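Trenora Drip Watering Kit – Section 5: Setting the timer

1. Screw the timer to the outside tap by hand. Pliers will win the argument and the thread will lose it.

2. Push the supply hose onto the outlet until it clicks.

3. Hold SET until the screen shows 11, the factory guess at your watering time in minutes. Pots want 5. Beans will take 14 and sulk anyway.

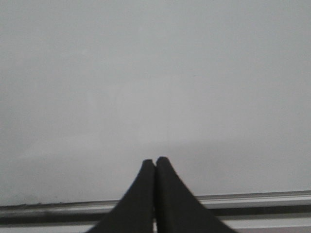
4. Press SET again to save. The timer beeps once. Two beeps mean it has forgotten everything – go back to step 3.

Note: code 103 means low battery. It prefers to appear while you are on holiday.

CAUTION: Bring the timer indoors before the first frost. Ice is not covered by the guarantee.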